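This site uses cookies to keep you signed in and to count visits. By continuing you accept our cookie policy. [Accept] [Settings]

Laxdal Runway Night: progress report to the Sadent fund

Prepared by Godelieve Michiels, show producer

We are past the halfway point and I'm so pleased to be writing this one! When we last reported, we had a venue, half a lineup and a very long list of phone calls to make. We now have a full music bill, a cast of walkers and a running order that fits inside the evening with room to breathe.

Music first, as that was the biggest open question in March. Grorkix have signed on to open the show and will play live through the first two segments, right beside the runway. Milan Meijer takes over after the break with a solo set -- voice and piano to start, then the full band for the finale. Both acts came to us below their usual fee and both have agreed to stay for the sound check with the student players, which wasn't in the contract and made a lot of people very happy.

Casting wrapped up last week. We had 237 people apply for 50 places, far more than Dirk Lambrechts and I had planned for, and we ended up adding a second casting day to see everyone properly. A good number of the walkers have never been on a runway before. Dirk is running walking practice every evening at 7 and the difference between the first session and the latest one is wonderful to watch.

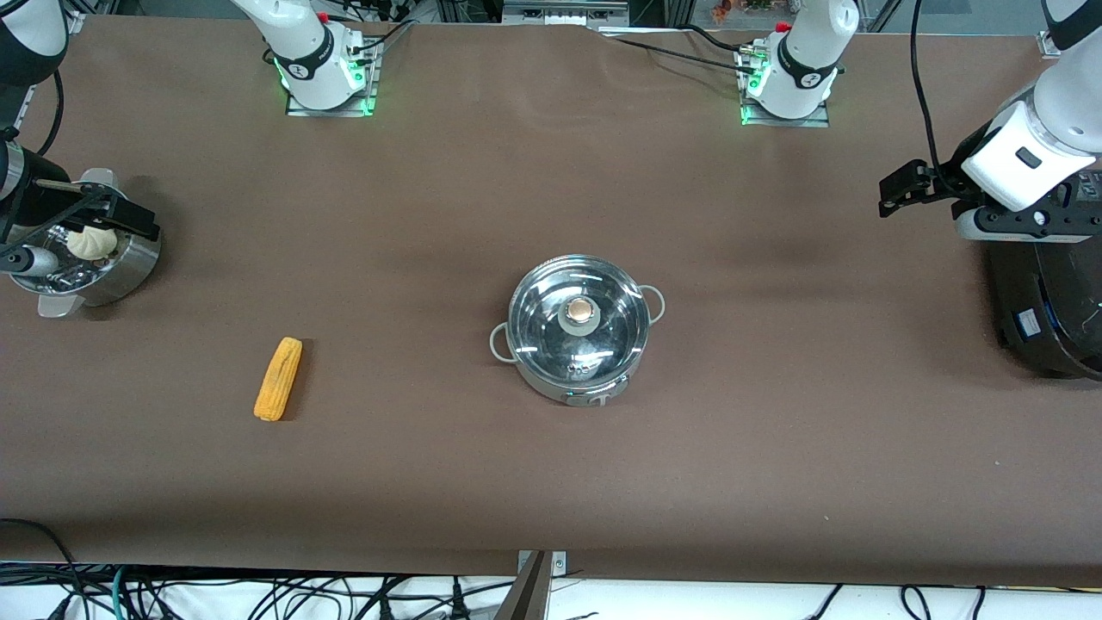 The designers are in great shape too. All 13 have handed in their final sketches, and Hendrik Van Wijk has finished the order of looks with them. His own segment closes the first half, and the theme is street food and late suppers, so expect warm colors and big soft shapes. The corn yellow he picked for the opening coat is glorious under the lights, and there's a puffed white cape, round and plain as a steamed bun, that got applause at the fitting. We have two pieces still waiting on fabric. The supplier has given us a new delivery date and Hendrik has a backup cloth set aside if it slips again.

Seating is set at 330, including the raised rows at the back. Jasper Prins has redrawn the floor plan so the runway now bends once, near the stage, which brings the band into view from nearly every seat. The change meant moving the lighting desk, and we spent part of the contingency money on extra cable. Everything else is on budget. The full cost sheet goes to you separately, in the usual Sadis format.

Still open: the host (we're talking to two people and love them both), the printed program, and the late license for the after-party. I expect to settle the host and the program before the next report. The license is with the town.

We'd be delighted to have someone from the fund at the dress rehearsal. Doors open at 4 and the first walk starts at 5 -- just let Jasper know how many seats to hold.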